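Transferring small volumes into a narrow-neck flask without losses at the funnel
Asked in Bench Technique, May
3 answers, 781 views

halfmolar
I am trying to move small portions of liquid from a glass tube into a round-bottom flask with a narrow neck. The flask sits in a cork ring and I use a small clear plastic funnel from Aasen. Two problems.

First, the liquid does not drain steadily. It sits in the cone, then drops all at once, and sometimes a bubble comes up through it and throws droplets over the rim. Second, my recovered mass is low. Over a series of transfers of 2,000 mg each I am short by as much as 160 mg, and I doubt that evaporation accounts for it. The liquid is water with a little glycerol. Room temperature, nothing hazardous.

The bench is covered with a dark cloth so that spills show up. Is the funnel the wrong size, or is it my technique?

retort_stand_9
The uneven draining is an air lock. When the funnel stem fits closely in the neck, the air in the flask has no way out except up through the liquid. Lift the funnel two or three millimeters and see whether the flow becomes even. If it does, keep the gap. A folded strip of paper between the funnel and the lip of the neck will hold it open. Some funnels have ribs on the outside of the stem for the same purpose. The small Aasen ones I have are smooth.

Check the stem length as well. The tip should end below the joint or the narrowest part of the neck. If it ends higher, liquid runs down the inside of the neck and stays there as a film. 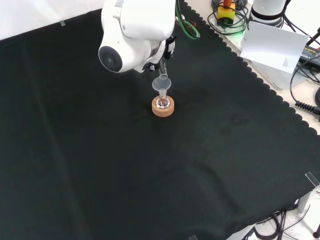
Keep the tube close to vertical over the cone and aim slightly off center, so the stream meets the sloping wall instead of falling straight into the stem. Pouring directly into the stem closes it with liquid and brings the air lock back. The open end of the tube should be inside the mouth of the cone or just over it. Any higher and you will get splash.

For the missing mass, look at three surfaces: the tube, the cone and the stem. Glycerol wets glass well and drains slowly. Weigh the tube before and after, then weigh the funnel before and after. I did this with a 300 mL flask and a similar mixture, and most of the shortfall was in the tube. Rinse the tube with a small measured amount of solvent, pour the rinse through the funnel, and correct for the added volume. If you cannot accept dilution, allow a fixed drain time and use the same one for every transfer.

On the cork ring: the flask should sit in it without rocking when you press on one side of the neck. If it rocks, go one size down. The cloth matters too. A fold under the ring is enough to tilt the flask, and then the funnel leans on one side of the neck and seals it there. Pull the cloth flat and tape the edges to the bench.

nuvent_user
Just get a better funnel. I have the Nuvent one and never had an issue. Arkik also makes one but I have not tried it.

columnpacker
The answer from retort_stand_9 covers most of it. Two additions.

A dark cloth is good for finding solids and poor for measuring liquid loss. A clear drop soaks in and leaves a slightly darker patch that is easy to confuse with a crease or a shadow. Put a weighed sheet of filter paper under the cork ring during a test run and weigh it again straight afterward. That gives you a number for the splash, and you can stop guessing.

Static is also worth ruling out on a dry day. A plastic funnel wiped with a dry cloth picks up enough charge to pull a thin stream sideways. Rinse it with deionized water and let it air dry. I switched to a glass funnel from Grilteck for anything I have to weigh, mostly for this reason, although glass is heavier and makes a light flask top-heavy in the ring.

halfmolar
Raised the funnel with a paper strip and the draining is now even. Tube held back 130 mg by weight before rinsing. Will do the filter paper test next.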